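Okay, good afternoon, and thank you for staying through the coffee break. I know the Wednesday slot after lunch is a hard one, so I'll try to keep this friendly.

(Wait for the title slide to come up. Thank Gertraud Auer for the invitation, and mention that Hélder is in the second row and will take the hard questions.)

So what I'd like to talk about today is a fairly simple question that ended up taking us most of the winter. If you train a policy in simulation on one pair of hands, and then you give it a different pair, how much of what it learned comes along? We all have a feeling about this, and when we started the Skulen project I had a very strong feeling, and I was wrong about a good part of it, which I'll get to.

The method first, and please stop me if I go too fast. We take one tabletop task and keep the objects the same. Then we change what sits at the end of the arm: sometimes two humanoid hands, sometimes a mix. The policy doesn't get told in words which one it has. It gets the camera view, the joint state and a small learned code for the hand, and the code is the part that Ignacio Urquijo built and that I'll spend the most time on.

(Next four slides go fairly slowly. Let people look before talking.)

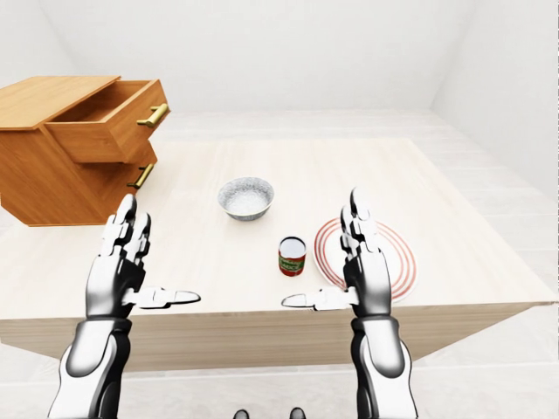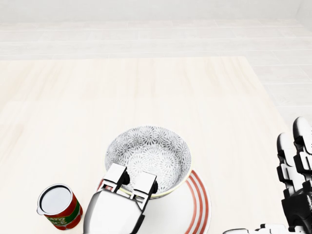
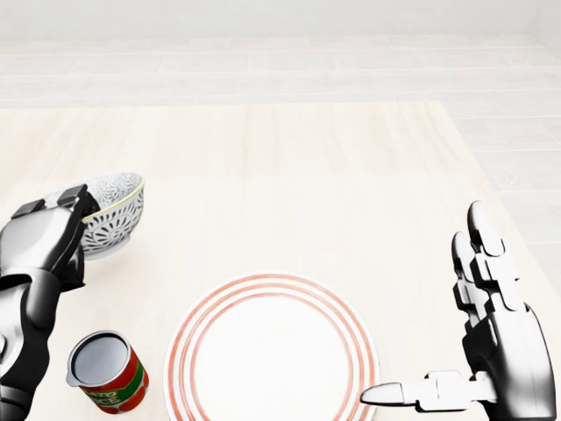
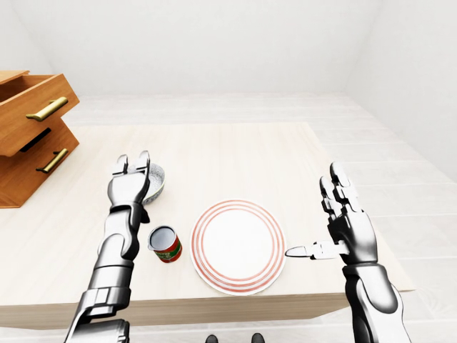 Now, the numbers. We collected 2,324 simulated episodes in all, and after filtering we kept 1,337 of them for training. The filter is boring but it matters a lot, so let me say a word about it. We threw out any episode where an object passed through another object, even for a moment, and any episode where the operator paused for too long in the middle. Casimiro Bustamante did the first pass by hand, bless him, and after that we had enough labels to let a script do the rest.

(If somebody asks about the pauses: the threshold was five seconds. We tried shorter and lost too many good episodes.)

The result I care about most is the swap test. We freeze everything except the hand code, give the policy a hand it hasn't trained on, and let it adjust the code over a few tries. Reaching carries over very nicely. Grasping a rim carries over less well, and I had expected it to be the other way around, because I thought a rim was a forgiving thing to hold! What we found when we went back through the failures is that the policy had learned a habit about where the thumb goes, and that habit was living in the shared part of the network, where the code couldn't reach it.

(Slow down here. In March I rushed this part and lost the room.)

Bonifacio Sotomayor suggested the fix, which was to mix the hands within each training batch so the shared part never gets comfortable with one thumb. It costs a bit more training time and it helped, mostly on the rim grasps. Reaching hardly changed.

I should say plainly that all of this is simulation. We haven't run the swap test on hardware, and I'd be cautious about guessing how it goes. Contact is where our simulator is weakest.

(Last slide: thanks to the Weven group for the compute time. Leave the contact address up during questions.)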